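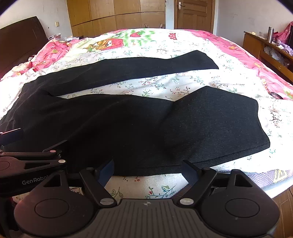 Pavithra Ramasamy
Participant Coordinator, Usance

September 2025

Usance is looking for people in Olurville and the neighbouring towns who would like to take part in our clothing diary study. We want to learn how long people keep their everyday work clothes, how often they wear them, and what makes them decide to repair a garment or to give it away.

Each participant keeps a diary for 31 days. Every evening you write which clothes you wore to work, if anything was washed, ironed or mended, and how you felt in them. The entry can be very short. You may use the paper booklet or the online form, whichever is your favourite, but please stay with the same one until the end.

We can accept 200 participants. You can apply if you:
are 18 years or older
work outside the home at least three days a week
are able to write in English or in French
did not take part in our pilot in July

Workers of all kinds are welcome, for example from offices, shops, kitchens, schools and health centres. If your employer gives you a uniform, you can also apply, and you will receive a slightly different booklet.
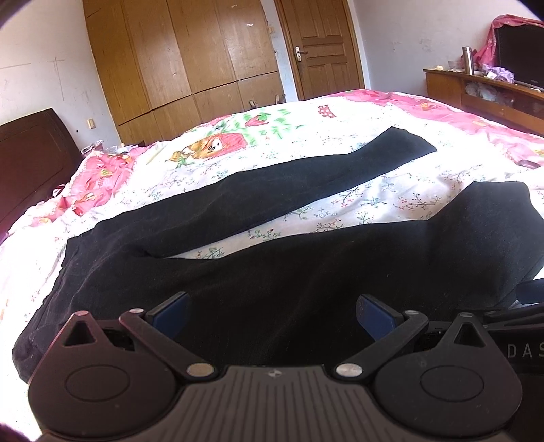
At the end of the diary there is one interview at our office in the Lercombe building, second floor. The building has an elevator. Participants who complete both parts receive an honorarium by cheque.

Your name will not appear in any report. To apply, please telephone the Usance office and ask for me or for my colleague Anil Naidu, who answers the questions in French. Kindly tell us your neighbourhood and your type of work.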